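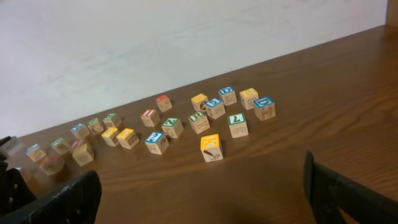
Friday, 8:15, coffee in hand

Okay, the shellac. I mixed the new batch from the Sumden flakes last night, a two-pound cut, and this morning there's still a layer of sludge at the bottom of the jar. Jarosław Głowacki swears it's just wax and I should decant and stop fussing. He's probably right (he usually is about finishes, less so about glue). Strained it through a paint filter anyway and it came out a lovely amber!

Test boards, all cherry offcuts sanded to 220:

- Board A: new batch, two coats, padded on. Dried in 70 minutes, no blush.
- Board B: the old Brisaron can from the back shelf. Still tacky after lunch. I dripped some on glass too and it never hardened, so the can goes in the hazardous bin.
- Board C: new batch over the Dulteck oil. Fisheyes everywhere, ugh. Maybe the oil needs longer? I gave it eight days.

Next week I want to redo C with nine days more on the oil and a wipe of alcohol first. If anybody borrows the good pad, please put it back in its jar with the lid ON. Last time it dried hard as a hockey puck.

Still need to order more alcohol from Domański.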